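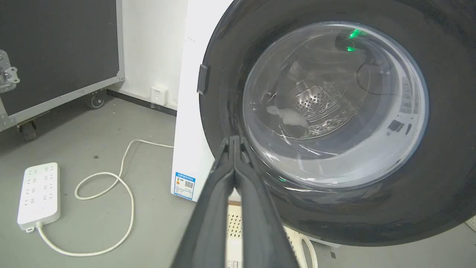

Front loader: door seal care between loads

usalazar
Door left wide open after the last cycle. I wipe the glass bowl and the gasket fold, then run a 20 minute drain and spin. Smell persists.
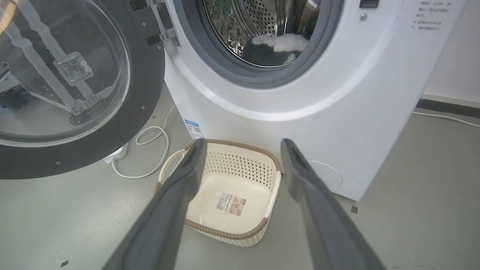

Reply 1, treasa_og
Check the drum before the spin. One dark garment with fluffy white trim sheds enough to load the filter. Open the round hatch at lower right.

Reply 2, gurnico4
Disagree. Detergent residue. Halve the dose.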